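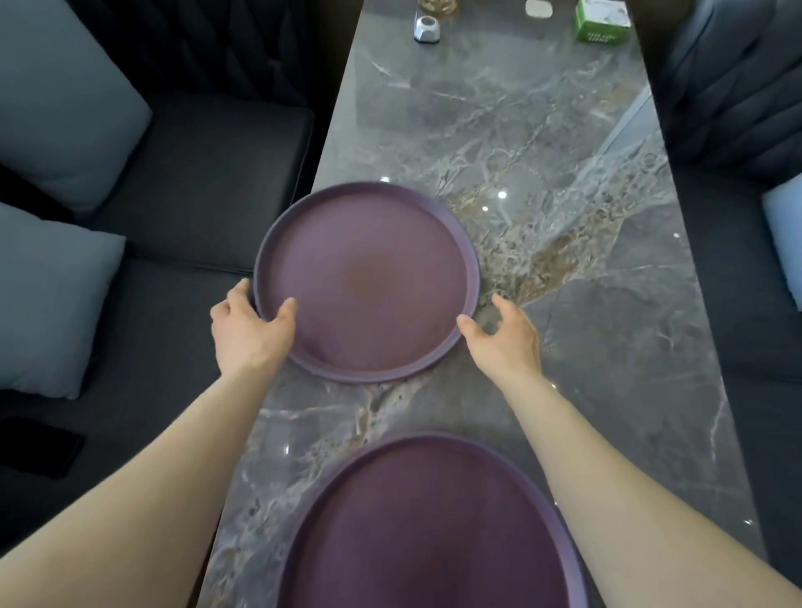 Support > Table Cell > Setup and Care FAQ

Table Cell: Questions We Get Most

These answers cover the two-arm table cell as installed at Enville and Dundton. If yours was put together from the older Plukcombe kit, the arms are the same but the base plate isn't, and you should read the last question first.

What kind of table can I use?

Flat, heavy and not going anywhere. Polished stone is fine for the arms and rude to the camera. Every ceiling light shows up in it as a small bright blob, and the plate finder will happily treat a blob as the rim of something. Run the glare routine (Setup, then Camera, then Glare) with the lights set the way they'll be when the cell is working. Doing it at noon and then running the cell at 9 p.m. is a popular way to meet our support desk.

Do I have to clear the table first?

Clear the part inside the taught boundary. Ornaments, coasters and boxes can stay at the far end if the boundary stops short of them. The cell doesn't know what an heirloom is.

Can the cell sit between sofas?

Yes, but teach the sofas as keep-out zones, cushions included. Throw pillows migrate. Draw the zone a hand's width bigger than you think you need and you'll redraw it less often. Phones left on the seats are safe as long as the zone is there.

How do I teach it a new plate?

By hand, and slowly. Put the cell in Teach, wait for the amber light, and then:

Set the plate flat on the table, near the middle of the boundary.
Hold it by the rim from both sides, the way you'd like the arms to.
Lift it, move it to the drop point, put it down, take your hands away.
Press Save. Do it again from a different starting spot.

We ask for 17 passes per plate shape. You can stop at ten and the cell will let you, and then it will set plates down like someone who has just been given bad news.

Does the color of the plate matter?

Less than the finish. Matte plates in a solid color are the easy ones. Glossy white on pale stone is the hard one, and clear glass is a hobby. If you have two plates of the same shape and color, teach one and leave the other in view for a few passes, so the cell learns that there can be more than one of a thing.

It keeps grabbing the plate off center. Is the arm broken?

Probably not. Check these in order:

Wipe the camera window. Use the dry cloth from the kit, not your sleeve.
Look for grease on the finger pads. Wash them with dish soap and let them dry overnight.
Rerun the hand-eye check. Anything over 2 mm means a full calibration, which takes about 138 seconds and feels longer.
If the error is always to the same side, a wrist screw has backed out. See below.

How do I tighten the wrist?

Power off at the wall. Pausing doesn't count, and neither does the big red button, which stops the motors but leaves the cabinet live. Support the forearm with one hand, take off the gray collar, and snug both screws with the short key. Stop when they stop. The long key in your garage will give you more leverage and us more business. Refit the collar and recalibrate before you run anything.

How often do the finger pads need replacing?

When they look shiny, or when plates start to slip, whichever you notice first. Pads are sold in pairs. Replace both arms at once, even if one side looks fine, or you'll get a gentle clockwise twist on every pickup.

Can I let it hold a plate partly over the edge of the table?

It can carry one there. It shouldn't release one there. Turn on Edge Guard, which is off by default for reasons we have asked Lahlou about more than once – they make the controller, and their position is that people like choices.

I have the Plukcombe kit. What's different?

The base plate has slotted holes instead of round ones, so the whole cell can creep a little every time an arm stops hard. Mark its outline on the table with masking tape. If you can see it has moved off the tape, push it back, tighten the clamps, and recalibrate. The replacement base ships from Dundton in November, and the clamps you already have will fit it.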